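FOR RELEASE 2024-06-23

Fusudport Rowing Club women's eight to defend title at Thampi Lake, and we'd love you to come watch

FUSUDPORT — I've been asked to write this year's regatta release, and I was told to keep it short and professional. I'll try for one of those.

The big news first. Our women's eight is going back to Thampi Lake to defend the regional title they won last summer, and they're taking the biggest Fusudport squad I've seen in my years with the club. We have 27 athletes entered across the program, juniors and masters included, and a brand new second boat in the women's open field. If you were on the bank last year you already know what that final felt like. I lost my voice before the halfway marker and didn't get it back until the bus was almost home.

I'm Heriberto Espinoza, head coach of the women's program, and I've been getting up in the dark for this club for eight seasons now. I still like it. Ask me again in February, when the dock is icy and the launch won't start, and you may get a different answer, but this time of year there's no place I'd rather be at five in the morning.

So, the crew. Six of last year's eight are back in the boat. The two we lost both graduated and moved away for work, and we miss them (they've promised to come cheer, and I'm holding them to it). Their seats went to two rowers who came up through our own novice program, and I could not be prouder of that. One of them had never sat in a racing shell until the fall before last. She's in the three seat now, and she earned it fair and square in seat racing this spring, against people with a lot more miles on them.
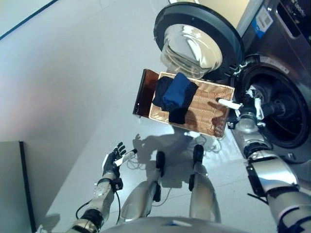
We changed our training a fair bit over the winter. Last season we were quick off the start and then hung on for dear life, and it worked because we had enough of a lead to hang on to. I didn't want to try that twice. Other crews watch video too! This winter we did long, steady pieces on the rowing machines, 60 minutes at a time, with the rate kept low and everybody breathing together. It's not exciting. There was some grumbling, and there was a playlist argument that went on for weeks and was never really settled. But when we got back on the water in the spring, the boat was moving better in the middle of the course than it ever has, and our stroke seat told me she felt like she had room to think out there. That's what I want from a stroke seat.

The second boat is a different story, and in some ways I'm even more curious to see how they do. It's a young crew, they're loud, and they've been beating the first boat off the line in practice often enough that the first boat has stopped laughing about it. I've told them the goal is to make the final. They've told me the goal is to win it. We'll see who's right.

A word about our sponsors, who I'm very happy to mention. Grolero, the grocery folks on Harbor Street, have paid for our race day food again, and anyone who has fed a rowing team knows what a serious gift that is. Dotora, our new equipment partner, came on board this spring and helped us replace the oars on both women's eights. The old set had been repaired so many times that I think it was mostly tape. The new ones are lighter and a bit stiffer, and after one rough week of getting used to them the crews have nothing but nice things to say.

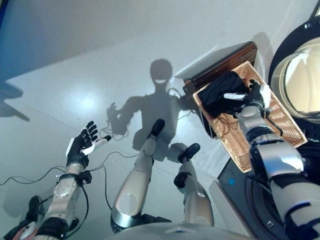 Now for the lake itself. Thampi is a fair course most mornings, but the wind comes up across it after lunch and the outside lanes can get bumpy. Our heats are in the morning session and the finals are later on, so we've been going out in the chop on purpose, which has made for some wet coxswains. Our cox has steered that course before and knows where the current pulls near the finish. I don't worry about her for a minute. I worry about parking the trailer.

The field looks strong this year. At least two clubs that finished behind us have added experienced rowers, and the host club always seems to find another gear in front of a home crowd. I expect it to be closer than last time, and I've said so to the crew. They nodded politely and went back to eating.

If you'd like to come out, spectators get in free, and the best viewing is from the grassy slope by the boathouse, close to the last stretch of the course. Bring a chair, bring a hat, and bring something to make noise with. Dogs are fine on a leash. Families of our junior rowers should check in at the club tent when they arrive so we can hand out meal tickets and the race schedule. Heat times may move if the weather does, so please check the board at the tent once you're there.

We're also taking names for the fall novice program at the regatta. You don't need any experience, you don't need to be tall, and you don't need your own gear. You do need to be able to swim. Practices are held out of our boathouse in Fusudport, with morning and evening groups for adults and an after-school group for teens.

Reporters are welcome at any of our practices before race day, and rowers are happy to talk once the boats are back on the racks. Please don't shout questions from the dock while we're landing.

Media contact: Heriberto Espinoza, Head Coach, Women's Program, Fusudport Rowing Club. Messages can be left at the boathouse office, and I return calls after morning practice.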